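The Bell at Illmont

When my uncle died, he left me the ferry house at Illmont, and with the house came the bell. The lawyer read it to me over the telephone as one thing. "House with bell," he said. I was standing in my kitchen in the city with flour on my hands, and I asked him to say it again.

I had been in that house only two times, both as a child. I remembered a green stove and a smell of rope. I did not remember any bell.

I went in February. The train goes as far as Ider, and after this you must take the bus, which is a small one with curtains. The driver asked me where I wanted to get off and when I told him he looked at me in the mirror for a long time. "You are the niece," he said. I said I was. He did not say one more word until we were there, and then he would not take my money.

The river was lower than in my memory. On the other side I could see the roofs of Ernilier and the church, and a line of poplars without leaves. The bridge had been built 2 kilometers up the water when my mother was a girl, and from that day the ferry was not needed. My uncle kept it going anyway, first with a permission and later without. He pulled people across on a cable. In his last years, I think, he pulled mostly himself.

The bell was on the wall beside the door, under a small roof of its own. It was green from age, and the rope was new. This surprised me. It was blue rope, the kind one buys for boats, and the end was burned so that it would not open. Somebody had put it there that winter.

I made a fire. I ate the bread I had brought. In the drawer of the table I found his books, where he wrote every crossing in pencil, one line for each. He wrote the hour, and after the hour what he had carried. One woman, one goat. Doctor. Doctor, back. Bricks, 115, wet. Bride. On some pages there was only the hour and nothing else, and I understood that these were the nights he crossed alone, to see if the cable was good, or to see something else.

The last book ended at number 762. It was not a total of anything, because he started again from one every spring. It was a good year, that was all. Seven hundred and sixty-two crossings, by a man of his age, on a river with a bridge.

At twenty past nine the bell rang.

I want to be exact about this, because later people in my family told it differently. It was not the wind. The bell rang three times, slowly, with a space between, as a person rings who has been taught how. I opened the door and there was only the dark and the rope moving a little.

Then I heard a voice over the water. It was a woman's voice and not a young one. She called one word, and the word was my uncle's work. "Ferry," she called. "Ferry!"

Only then I saw the wire. It ran from the bell up to a post, and from the post out above the river, beside the cable, to the other bank. They could ring my house from Ernilier. All his life, they could ring him from there when they wanted him, and he would get up.

I stood in my socks. I did not know how to take a ferry over a river. I called back that he was dead.

"I know that," said the voice. "I was at the funeral. Where were you?"

It is hard to have such a conversation by shouting. I put on his boots, which were too big, and his coat, and I went down to the boat. It was flat, with a rail on each side, and there was a lamp on a hook. I lit the lamp. The cable came through two iron wheels at the front, and beside it hung a piece of wood with a cut in it, black from hands. I put the cut over the cable and pulled, and the bank went away behind me so quietly that I was frightened.

In the middle the river was stronger. The boat leaned and the wheels made a high noise. I stopped pulling and held on.

"Not like that!" called the woman. "Walk with it. Put it in front of you and walk to the back."

So I walked. I put the wood far in front, and I walked to the back of the boat, and under my feet the boat went forward. I did this many times. When I looked up, the lamp was shining on her shoes.

She was small, with a man's hat, and she had with her a wooden box tied with string. She came on board without my hand and sat down on the box.

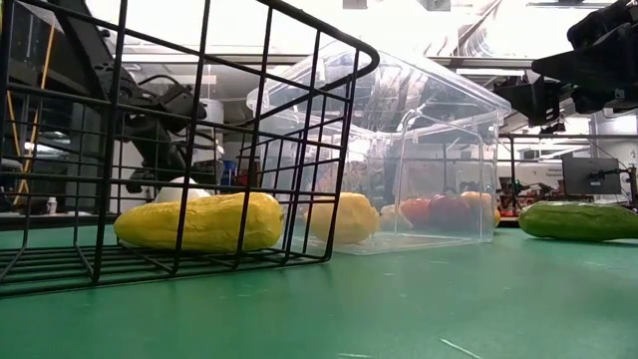
"You can turn now," she said. "It is the same thing, only the other direction."

"You want to go to Illmont?" I asked. "At this hour?"

"I always go at this hour."

I walked and pulled. She watched my feet. After a time she told me that the rope on the bell was from her. The old one had broken at New Year, when he was already sick, and she crossed by the bridge with a bicycle to put up a new one, so that he could hear her again. She did not like the bridge. It took her the whole morning and at the end of it she was in the wrong part of town.

"What did you do in Illmont every night?" I asked.

She thought about it. I believe she was thinking if I had the right to know.

"We played cards," she said. "At Farkas, while it was open. He rowed me over, we played, he rowed me back." She always said rowed, although there were no oars. "When Farkas closed, we played in the house. He owes me 545."

"Of what?"

"Points," she said, as if I was a stupid person. "We never played for money. What would I do with his money?"

We came to the bank harder than I wanted, and she put out one hand and took the rail, and that was all. She walked up the path in front of me. She knew where the step was broken. In the house she took off the hat and hung it on a nail by the stove, and I saw that the wall around this nail was paler than the rest, in the round shape of a hat.

The box she put on the table and untied. There were cards in it, very soft, and a school notebook, and a glass with pickled plums.

"I don't know the game," I said.

"No. He didn't know it either. I had to teach him, and he was slow."

She gave the cards. Her hands were quick and a bit crooked. She told me the rules once, and not all of them, and she took the first three rounds from me without any pity. While we played I asked her some questions. I asked if he had been alone when he died, and she said no. I asked if he had ever wanted to marry, and she looked at her cards and said that it was my turn.

In the notebook there were two columns. One had his first letter on top and one had hers. She turned to a clean page and held the pencil over it.

"He owes me, so you owe me," she said. "It comes with the house. Did the lawyer not tell you?"

"He told me only about the bell."

"Well," she said, and she wrote the number at the top of my side.

It was after midnight when I took her back. The wind had stopped and the river was easy. I walked, she sat on her box, and somewhere before the middle she said that I was lifting my heels too much. On her bank there was a path between the poplars, and at the end of it a window with a light. She went up without turning around. I waited until the door closed, as I suppose he did.

I had a ticket for the morning. The bus with the curtains passed at ten to eight, and I heard it slow down in front of the house, and wait, and go on.

Later I found the pencil in the drawer and opened a new book. It was not yet spring, but I started from one. I wrote the hour. I thought for a while about what to write after it, because in the old books I had looked for her and she was not there, on none of the pages. There were goats and bricks and the doctor. Then I remembered the lines where he had put only the hour, so I did the same. I wrote twenty past nine and left the rest of the line as it was.

In the afternoon I went out to look at the broken step.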